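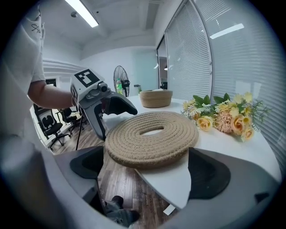
Noncombe Gripper Users, maintenance list

Subject: Re: finger pads, replacement interval

> We now change both finger pads every 400 grasps on the Stustix
> hand-helds and haven't looked back. Drops are way down. Suggest
> everyone adopts the same number and we put it on the wiki.

Before it goes on the wiki I'd like to see what else changed that week. If I read the log right, the pads were swapped on Sunday, and the same afternoon someone re-seated the fingers and reloaded the calibration. That's 3 changes and one result. I wouldn't credit the rubber yet.

Our pair at Tripathi has done almost 1000 grasps on the original pads. The coiled rope trivet is the piece I judge by, as the coils give a soft pad plenty to grip. If it slips on that, I look at finger alignment first. Last time it was a loose screw at the base of the left finger, and a new pad would have hidden the trouble for a day or two.

The Lustano sheet says 670, with no word on what was being picked up. Rope and a bunch of fake flowers won't wear a pad the way sheet metal does, so I don't see how one figure covers both.

What I'd ask for: leave the old pads on one unit, redo the alignment and calibration only, and run it beside a unit with new pads. Same objects, same table. Wipe the pads with a damp cloth beforehand, and write down the colour of the residue if there is any.

Has anyone kept their old pads? I'd like to measure a few.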